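Notes for the evening talk, backyard saunas, the short version

Say hi, thank Jocelyn Ocampo for setting up the chairs and the projector. Phones on quiet, please (mine too).

Start with the mistake. When we put ours in, I picked the spot for the view and never thought about the power. The panel was on the far side of the house – 39 feet of trench, right through my wife's peonies. Pause here, people usually groan.

So, first thing to sort out before you shop: where does the electricity come from? A small plug-in heater might be fine on what you've got. A bigger one usually needs its own circuit, and you want an electrician to look at it before you order anything. Call the town about permits the same week.

Next, the base. Ours sits on a gravel pad with pavers on top. Yanling Cao poured concrete for hers, the Gadness two-seater, and she loves it. Either way, check it's level, then check it again!

Size. Everybody wants the six-person model. Ask for a show of hands, who here has six friends who'll sit in a hot box in their swimsuits? Most nights it's 2 of us. We went with the smaller Drallemum and it heats up in 32 minutes, which I've timed more often than I should admit.

Wood and smell. Pass the sample boards around. Cedar smells great, hemlock hardly smells at all, and if you get headaches go for the second one. Don't varnish the inside, whatever your brother-in-law tells you.

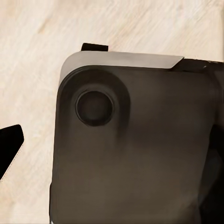
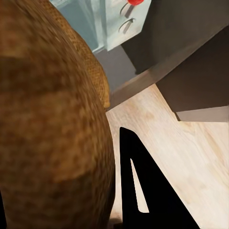
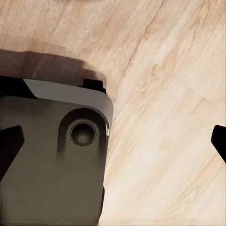 Benches next. Sit on one in the showroom, for a good ten minutes, with your shoes off. The top bench on the first model we tried was so narrow I kept sliding forward. Bring a towel and lie down too if the salesperson lets you (mine did, she'd seen worse).

Running costs, if there's time. I logged 136 sessions and I've got the notebook with me, so come find me at the break if you want to look through it.

Then questions. Coffee's by the door, and we need to be out by nine.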